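Procuro viajantes (e gente que queria viajar e não conseguiu) para um projeto sobre vistos

Publicado em 2023-11-09

Olá a todos! Quem me lê há algum tempo já sabe que passo mais horas em filas de consulados do que em praias. Desta vez escrevo por outro motivo: preciso de vocês. Eu e a Ea Bjarnason estamos a montar na Skostari uma recolha de relatos sobre pedidos de visto de curta duração, feitos por pessoas que vivem num país e têm passaporte de outro, e faltam-nos participantes.

A Skostari, para quem não conhece, é uma pequena revista online sobre mobilidade e fronteiras. Somos quatro na redação e discutimos muito sobre vírgulas. O projeto chama-se Rirkdale (foi a Ea que escolheu o nome, perguntem-lhe a ela) e vai sair em maio, numa edição especial com os testemunhos, umas tabelas e um guia prático em português.

O que me interessa é o caminho inteiro, desde o dia em que decidiram ir a um casamento, a um congresso ou visitar uma irmã, até ao dia em que embarcaram ou ficaram em casa. Quanto pagaram, que papéis vos pediram, quantas vezes voltaram ao balcão, o que vos disseram e o que vos ficaram por dizer. Também quero os casos chatos, em que correu tudo bem à primeira! Se só publicarmos as recusas, o retrato sai torto, e eu prefiro um guia que sirva mesmo para quem vai tratar do pedido para o mês que vem.

Um dos primeiros a responder foi o Fouad Filali, que mora em Setúbal e me mandou uma mensagem de voz de trinta e tal minutos sobre um único carimbo. Ouvi tudo, duas vezes, com um caderno ao lado. É desse nível de pormenor que ando à procura, embora aceite perfeitamente versões mais curtas (por favor, versões mais curtas).

Quem pode participar? Qualquer pessoa com 18 anos ou mais que, nos últimos cinco anos, tenha pedido um visto de turismo, de visita familiar ou de trabalho de curta duração. Não importa se foi aceite, recusado ou se desistiram a meio. Têm de residir fora do país do vosso passaporte, ou ter residido na altura do pedido. Quem tem duas nacionalidades também é bem-vindo, sobretudo se alguma vez viajou com um passaporte e depois com o outro e notou diferença no tratamento.
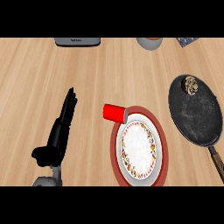 Na prática, peço-vos três coisas. Primeiro, um questionário escrito, que se preenche numa noite sossegada. Depois, uma conversa comigo ou com a Ea, por telefone ou videochamada, em português, inglês ou francês. E por fim, se ainda os tiverem, cópias dos recibos e das cartas do consulado, com os dados pessoais tapados. Se não guardaram nada, participem na mesma, que eu própria já deitei fora um recibo de que precisava passados dois dias.

Pagamos 35 euros por participação completa, por transferência, no fim da conversa. Sei bem que ninguém fica rico com isto, mas incomoda-me pedir tempo às pessoas de graça. O dinheiro vem de uma bolsa da Larkimgate, que nos deu 2000 euros para participantes e não tem voto em nada do que escrevemos. Quando acabar a verba, fecho as inscrições e aviso aqui na página.

Sobre a privacidade, porque já me perguntaram: não publicamos nomes verdadeiros sem autorização escrita, não guardamos números de passaporte e podem retirar o vosso relato até ao fecho da edição. Também não damos apoio jurídico. Posso ouvir-vos, posso ficar indignada convosco, mas não consigo desbloquear um processo nem falar com embaixada nenhuma em vosso nome.

Ah, e há ainda uma vaga paga! Procuramos uma pessoa para transcrever as entrevistas, em regime de prestação de serviços e à distância, por 982 euros no total. É preciso dominar bem o português e o francês escritos, e ajuda ter paciência para gravações feitas em salas de espera. Usamos o Gulyás para partilhar os ficheiros, mas eu ensino, é simples. Para esta vaga mandem um currículo de uma página e duas ou três linhas a dizer porque é que o tema vos interessa. Cartas de motivação compridas, dispenso.

Para participar no projeto, usem o formulário de contacto da página e escrevam "Rirkdale" no assunto. Digam-me só o passaporte com que viajaram, onde viviam na altura, para onde queriam ir e a melhor hora para vos ligar. Para a transcrição, o assunto é "Rirkdale transcrição", senão perco-me na caixa de correio.

Respondo a toda a gente, às vezes com atraso. Se conhecerem alguém que tenha uma história destas e não use redes sociais (pais, tios, o colega do lado), passem-lhe o anúncio, que esses relatos são os que mais me custam a encontrar.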